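How Does a Bicycle Stay Up on a Long Trip?

When you stop pedaling and stand still on a bicycle, you start to fall. Everybody who has learned to ride knows this very well. But when the bicycle is rolling, it stays up almost by itself. Why is it so? And how do people ride it for many days, with bags and a tent, over hills and through other countries? In this page we look at both questions.

Steering under your weight

Stand a broom on your open hand. When the broom leans to the left, you move your hand to the left, and the broom comes back. You do the same on a bicycle. When the bicycle leans a little to the left, you turn the front wheel a little to the left. The wheels roll back under your weight and you are straight again.

You make these small turns all the time and you do not notice them. Look at the track of a bicycle on a wet road. The line of the front wheel is never fully straight. It goes a little left and a little right, like a slow snake.

The bicycle helps you too. Most bicycles are built so that the front wheel turns by itself to the side where the bicycle leans. If you push an empty bicycle across a field and let go, it can roll quite far before it falls. Try this on grass only, and with an old bicycle, please.

What the gears do

A travel bicycle has many gears. A gear changes how far the bicycle goes when your feet go around one time. In a low gear the bicycle goes only a short way, but the pushing is easy. This is the gear for hills. In a high gear it goes a long way, but the pushing is hard. This is the gear for flat roads and for going down.

Imagine you must carry 10 heavy books up the stairs. You can take all of them at once, or you can walk more times with two books each time. The second way is slower, but your arms do not hurt so much. A low gear is like the second way.

When I rode from Tadlow to the sea and then on from Dinard along the coast, I carried too many things on the first day. On the second hill I was already in my lowest gear and I still had to get off and walk. Walking with the bicycle is also traveling, and there were very good blackberries.

Where the bags go

Many travelers put four bags on the bicycle, two at the front and two at the back. The heavy things go low, near the middle of the wheels. The light things, for example a sleeping bag, can go on top. If you put heavy things high, the bicycle leans more strongly and it is tiring to hold it up.

Left and right should weigh nearly the same. Before a trip I put everything on the table first, then I make two piles and lift one in each hand. The hands feel the difference quite well. 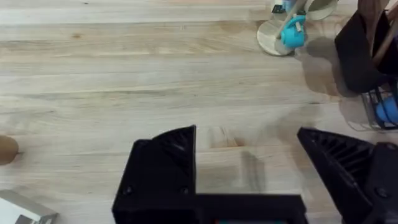 A table top of pale wood.

My own bicycle has a name, Tender, because it carries all my things like the small boat that carries things to a big ship. With the bags on, it weighs 34 kilograms. It needs a longer way to stop than a bicycle without bags, so I brake early.

How far is far?

A child who rides often can do 7 kilometers in the morning and still have fun in the afternoon. Grown-up travelers usually do much more, but it depends on the wind, on the hills and on how many interesting things are next to the road. My longest trip was 2831 kilometers. I did not ride it quickly. I started in January, when the days are short, and some days I only rode until lunch.

Wind is harder than hills, in my opinion. A hill has a top, and after the top you roll down. Wind from the front can stay the whole day. Then riders go one behind the other, and the first one makes a quiet place in the air for the others. After some minutes they change, so that everybody has a turn at the back.

Words to know

Pannier – a bag that hangs at the side of a bicycle wheel.
Gear – it decides how far you go with one turn of the pedals.
Headwind – wind that blows into your face.
Spoke – one of the thin rods between the middle of the wheel and the outside.

Something to try

Ask a grown-up to come with you to a place with no cars. Ride very slowly, as slowly as you can, and watch your front wheel. Then ride a bit faster and watch again. At which speed does the wheel move more from side to side? Write it down, or draw the two tracks with chalk.

Next page: Reading a Map on the Road, with the route over the Polat pass.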